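Shared workshop in Trostgate builds its own pair of hand-held grippers

Members of the Tidarine workshop in Trostgate have finished work on a pair of hand-held grippers and have started using them to record everyday household tasks, the group said in its March newsletter.

The grippers are held and worked by a person. Each one is meant to log how it is moved and how far its fingers are open, so that the same motion can later be played back on a robot arm. The workshop plans to use the recordings with a small bench arm its members began building last fall.

The pair cost $1,990 in parts, paid for from workshop dues and a sale of used tools. Printed parts took 38 hours of machine time for the final version, not counting earlier attempts that were scrapped. The group says it went through five versions of the finger mount before settling on one that did not loosen after a long session.

According to the newsletter, most of the delay came from the fingers. The first set was printed in a hard plastic and let go of anything smooth. A second set in a softer material held well but bent sideways under load, and the recorded opening no longer matched the real one. The current fingers use a stiff core with a soft pad on the inside face, and the pads can be changed without taking the rest of the gripper apart.

The linkage that opens and closes the fingers was reworked as well. An early version used a spring from a hardware store that was strong enough to tire the user's hand within minutes. The replacement is lighter, and the trigger now moves through a shorter distance. Members with smaller hands had asked for that change at the start of the project. 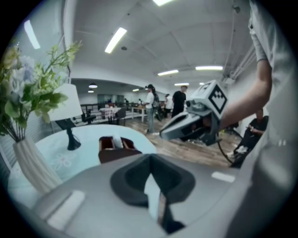

Recording has been limited to simple jobs so far. The list in the newsletter includes setting down a cup, folding a dish towel, sorting small items into a divided tray and moving a vase without tipping it. Each job is done many times by different people, with the objects shifted a little between takes. The group has set a target of 400 takes per job and had reached 300 for the towel when the newsletter went out. The other jobs are further behind.

Takes are thrown out if the tracking drops or if the person doing the task stops partway through. The newsletter gives no figure for how many have been lost, but it says dropped tracking was the most common cause in the first weeks. Members put this down to fast turns of the wrist and to glare. They now ask people to work at a slower pace and to start each take from a fixed position.

Cables have been another source of trouble. In the first build the plug sat where the user's wrist could catch it, and two connectors were broken in the same evening. The socket was moved and a clamp was added to take the strain. A battery version was tried and dropped – it made the grippers too heavy to hold for a full session.

The bench arm, which the members call Jositz, is not yet ready to use the data. Its base and lower joints are assembled, but the wrist is waiting on a replacement gearbox after the first one arrived with a cracked housing. The newsletter says the arm will be fitted with fingers of the same shape as those on the hand-held units, so that what the arm does at the fingertips is as close as possible to what was recorded.

Software for the project is kept simple. Recordings are copied to a workshop computer at the end of each session, checked by a short script for gaps, and then looked over by a member before they are kept. The group says the manual check takes longer than the recording itself and that it would like to cut it down. It has not decided how.

The project started under the name Tikkanen, which is still printed on the older drawings. Anyone who downloaded the drawings before the change of name is advised to replace them, as the finger mount and the trigger are different and the old and new parts do not fit together. The workshop will keep the older files available for people who have already printed a full set.

Sessions are open to members and their guests in the evening, from 6:30 p.m., with a short introduction for first-time users. Guests do not need any experience with robots. They are asked to wear closed shoes and to leave rings and loose bracelets off while handling the grippers – a bracelet jammed the linkage during one of the trial sessions and the unit had to be opened to get it out.

The group is also looking for household objects to add to the list, especially jars with screw lids, plain wooden spoons and cloths in different weights. Glass will be accepted only for the sorting and placing jobs. Donated items can be left on the marked shelf inside the workshop entrance.

Drawings, a parts list and assembly notes for the current version are available at the workshop on request. A second pair is planned if enough members sign up to share the cost, with the parts order to go out once the arm's wrist has been fitted and tested.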